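4. Discussion

4.1 What happens to a blood test when the doctor who asked for it goes home

I'll start with the bit that bothered me most when I read the notes back, and leave the tidy tables from the last section to look after themselves. A patient comes in with chest pain or a bad belly, somebody sends bloods, and then the shift ends. The result comes back later. In that gap the test belongs to the department in general, and in my experience a test that belongs to the department in general is a test that can sit on a screen for a very long time. 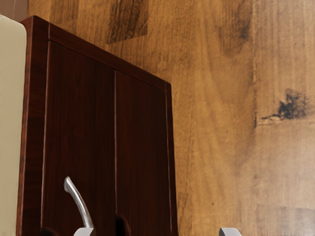
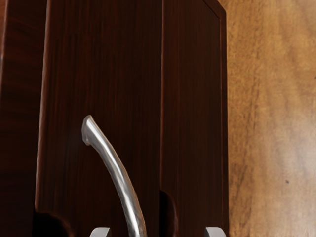
Figure 2. Computer-rendered views: dark wooden cabinet with two doors (first panel); curved metal handle on a dark wooden door panel (second panel).

At Folport we listened in on more than 1000 handovers between doctors, and I sat in on a good share of them myself, usually in the corner with a clipboard and cold tea. Most were good. I want to say that early on, as papers on patient safety can read as if everyone in the building is asleep, and these were tired people doing careful work. The outgoing doctor would nearly always mention the sickest patient first, say what they thought was wrong, and say what they were worried about. Where things got thin was in the middle of the list, with the patients who were "just waiting for bloods".

That phrase, or something very like it, turned up again and again. I've used it myself (hundreds of times, I should think) and I never noticed how little it says. Waiting for which bloods? Sent when? And what are we going to do if they come back odd? When the incoming doctor hears "just waiting for bloods, probably home", what they take away is "home". The "probably" gets lost somewhere between the desk and the cubicle, and by the time the nurse asks whether the bed can be freed up, the plan has set hard.

In 11 cases an abnormal result was seen only after the patient had left the department. I don't want to make this sound worse than it was. None of these patients came to serious harm that we could find, and several of the results would have changed very little. But in two of them the patient had to be rung at home and asked to come straight back, and having been the person making that sort of phone call I can tell you it isn't a nice one. You are trying to sound calm while asking somebody to get a taxi. They want to know why they were told everything was fine. Fair enough, too.

4.2 The card, and why I think it helped a bit

The Sendik card (described in section 2) is about as dull a tool as you could hope to find. It asks the outgoing doctor to say aloud, for each patient, what is still pending, who will look at it, and what would change the plan. It adds very little time. Doctors grumbled about it in the first weeks, mainly on the grounds that they did all this anyway, and I have some sympathy with them: the good ones did.

My own reading is that the third item did most of the work. Once you have to say what would change the plan, you find out fairly quickly whether there is a plan. I heard one registrar stop dead halfway through a sentence, frown, and say that if the lactate was up she would want the surgeons, and that come to think of it she might want them now. The card didn't teach her anything. It made her say a thing she already half knew, with another doctor standing there to hear it.

The middle item, who will look at it, was less of a success. People tended to answer "me" very quickly, the way you tick a box when a website asks whether you've read the terms. In some of the later handovers "me" was said for every patient on a full board, and I don't believe anyone can hold that many loose ends in their head and also see new patients. We did think about asking for a name and a time instead. We decided against it on the grounds that the card was already as long as staff would put up with, and looking back I'm not sure that was right.

4.3 Software is a help, but only up to a point

I was asked by an early reader of this paper why we didn't simply let the results system do the job. We did look at this. Folport uses Prollora for its bloods and scans, and Prollora will flag an abnormal result in a coloured band next to the patient. The trouble is where the flag goes. It goes to the person who ordered the test, and at the moment we care about, that person is on the bus.

It can be set to go to a shared inbox as well. During the March run-in we tried this for a short while, and the inbox filled up with mildly low sodiums and slightly raised white counts until it was being opened, scrolled and closed with hardly a glance. I did this too, so I'm not pointing fingers. If you show a busy person a long list in which nearly everything is harmless, they learn that the list is harmless, and the one line that matters goes by with all the others. Anyone who has worked near a monitor that alarms all night will know the feeling.

A better filter might well sort this out. Setting the filter is a clinical job, though, and a fiddly one. A potassium that would be of no interest in one patient is a real worry in the next, and the computer doesn't know that the next one has missed dialysis. The doctor handing over does know, at least for as long as it takes to find their coat. That's the knowledge we ought to be catching, and so far talking has caught it better than any setting we tried.

4.4 Fewer tests, fewer loose ends

There's another side to this that we hadn't set out to study, and I'd be happier if we had. A fair number of the pending tests we heard about had no clear reason behind them. They'd been sent as part of a set when the patient arrived, before anybody had taken a history, and when I asked afterwards what a given test was for, the answer was sometimes a shrug. I'm not against taking blood early – it saves people hours on a hard chair – but every test you send is a result that someone has to read, and if it was sent for no reason then nobody's waiting for it.

We saw this most plainly with clotting screens. They were added to all sorts of patients, out of habit as far as I could tell, and they came back later than everything else because of how the lab runs them. So the test with the least thought behind it was quite often the one still missing at handover. I'd love to know what would happen if a department dropped it from the standard set and asked people to request it by hand. We haven't got the numbers to say, and I'd rather not guess in print.

I realise that telling emergency doctors to test less will make some readers nervous. It makes me nervous as well. All of us carry round the patient we wish we'd tested. What I'd say is that a test that isn't read protects nobody, and it may do a little worse than that, in that it leaves a note in the record showing that the answer was there.

4.5 What the nurses told us

We nearly missed this altogether. The study was drawn up by doctors and looked at doctors' handovers, and the nurses' own handover took place in the Ertürk room at the far end of the corridor, where we had no observer for most of the study. When we finally did sit in, it was clear that the nurses often knew exactly which results were outstanding, as they had drawn the blood and sent it off. In three of the handovers we heard there, a nurse raised a result that hadn't come up at the doctors' board at all.

There are practical reasons why the two groups meet apart. Their shifts change at different times, and you can't empty the floor of staff to hold a big meeting. Even so, we changed the routine so that the nurse in charge joined the doctors' round when she could be spared. It was patchy. On a heavy evening she couldn't be spared, and on a heavy evening is of course when you'd most like her there. We've left these rounds in the main analysis and marked them in the appendix, so that anybody who wants to pull them out can do so.

4.6 Weak points

It's one hospital, and a fairly friendly one. People knew we were listening, and I'm sure some of them handed over more carefully when they saw the clipboard come out. I tried to blend in and don't think I managed it. We also relied on the record to tell us when a result was first opened, and opening a result isn't the same as reading it or understanding it. I can open a screen while talking to a relative and take in nothing whatever.

Our last day of follow-up was October 2, 2020, and the department was not running as it usually does for much of that year. Fewer people came in with small complaints, the waiting room was rearranged, and doctors moved between areas less than they used to. How far this changed the pattern of pending tests I can't say. My hunch is that it made handovers a bit easier, with fewer "just waiting" patients on the board, and that a normal winter would give the card a harder time.

We also didn't ask patients anything, and I regret it. Quite a few of them could have told us precisely what they were waiting for and how long they'd been waiting. A man with a swollen leg corrected the incoming doctor from his trolley while I was standing there, and he was right about the test and right about the hour it was taken. Our next round of work at Folport will have a short set of questions for patients at the point of handover, and the draft of these is included with the other forms in the appendix.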